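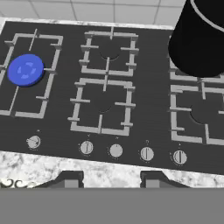
A simulated cooktop, with a blue disc on the left grate, a black pot at the back right and the gripper waiting up front.

I went into this wanting to buy a robot arm. I had the catalog page folded over and everything! Then Miklós Bozsik, who plans equipment for the test kitchen at Mallon, sat me down and made me budget for the stuff around the arm first, and my nice clean number fell apart in one afternoon.

His rule is to spend February in simulation. You build the stove on a computer (burners, knobs, marble counter if you're feeling fancy), you drop in a pot, and you let the software arm have a go at it. Mallon pays $400 a month for a seat on Tranolitz, the simulator they settled on, and Miklós thinks it's the cheapest line on his whole sheet. Before that he'd been pricing grippers by reading spec sheets, and he ended up with a very pretty one that opened 70 millimeters and couldn't get around half of his cookware. It lives in a drawer now.

So my list changed. Fingers went to the top, with $700 set aside for a spare pair and the pads that go on them. Then the mount, which I'd forgotten completely. Then a real cooktop to practice on, and here I got stuck for days, going back and forth between gas and induction. Gas grates have all those prongs and gaps, so a small flat thing doesn't sit the way it would on a plain surface. I still went with gas, since that's what our kitchen has.

The arm itself? I'm down to two, the Dita and the Jemal. The Dita is lighter and I like the software better. The Jemal ships in seven weeks and the Dita rep won't give me a date, so you can guess which way I'm leaning. Ask for the delivery time in writing, and ask what a replacement cable costs while you're at it.

Comments

gasketgal: Did you price the insurance? Ours went up the minute we put an arm near a burner.

Tom in receiving: Get the spare pads. Get two sets.

pilotlight: Would love a follow-up once the thing is bolted down. Dita or Jemal??

Contact the editors | © 2018 | Back to top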